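### 4.2 Where the drinks end up

I'll admit I came to this part of the study thinking a fridge was the dull corner of the kitchen. Khải Tăng and I had 67 households in the Wendness diary round, and drinks kept popping up in places we hadn't given a code to (the freezer drawer, mostly!). So we went back and added one for bottles and one for cans.

Bottles were the awkward lot. They're tall, they roll, and people can't decide whether they belong upright or on their side. Figure 3a has the sort we mean, with pale yellow-green liquid, a white screw cap and a green-and-white label.

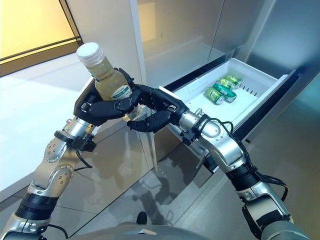
**Figure 3a.** A clear bottle with a ribbed cap, held at a tilt.

Once a drawer is pulled right out, a bottle can go in from above, and a shallow bin makes that easy enough. What it doesn't do is hide much of the bottle. Our diary keepers in Skastton grumbled about this a lot, and one wrote a full page on it in February. We coded a bottle held over the bin as "in hand", whatever else was already lying in there, such as the green wrapped package in this one.
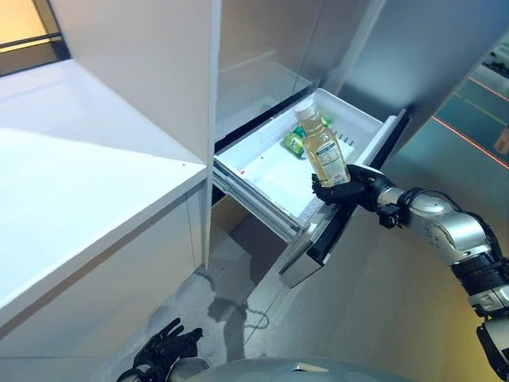
### 4.3 Cans lying down

Cans gave us far less bother. Thiện Lục coded 200 drawer entries for this section and I checked 65 of them, and we only fell out over what counts as a "cluster". We settled on cans grouped together in one part of the bin, even if one sits a bit apart from its mates.

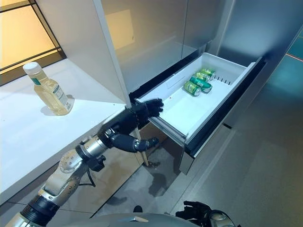

**Figure 3b.** Four green cans on their sides, near the back right of the bin.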